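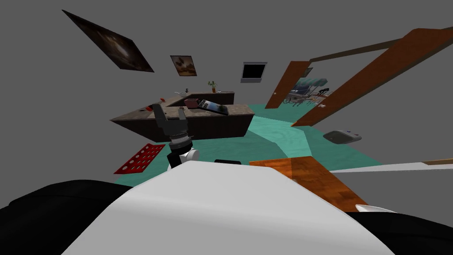
Night proofreader wanted, Wavard Seed Catalog

Wavard prints a seed catalog every January. The last one ran to 500 pages and listed 1227 varieties of vegetable, one of which was described as "best eaten before planting." We would like to hire someone who reads before the printer does.

The job is part time, evenings only, from September until the catalog goes out the door. You will check Latin names, prices, sowing dates and the adjectives. Our writers are fond of adjectives. There were 97 "buttery" lettuces in the first draft last year, and we sell nearly that many lettuces in total.

You should be able to spell kohlrabi without looking. Gardening experience is welcome but can slow people down – our last proofreader kept stopping to order things. A degree is fine if you already have one.

Pay is $3000 for the season, in three parts, plus any seed packets we have misprinted. You can work from home or at our Horobets Street office, where the heating goes off at 6 p.m. and the coffee is left over from the day shift.

To apply, send us one page about yourself and a corrected copy of the sample page, which you can pick up at the front desk or ask for by mail. It has mistakes in it. Some are on purpose.

We read applications on Mondays and answer all of them, including the ones addressed to Wayward.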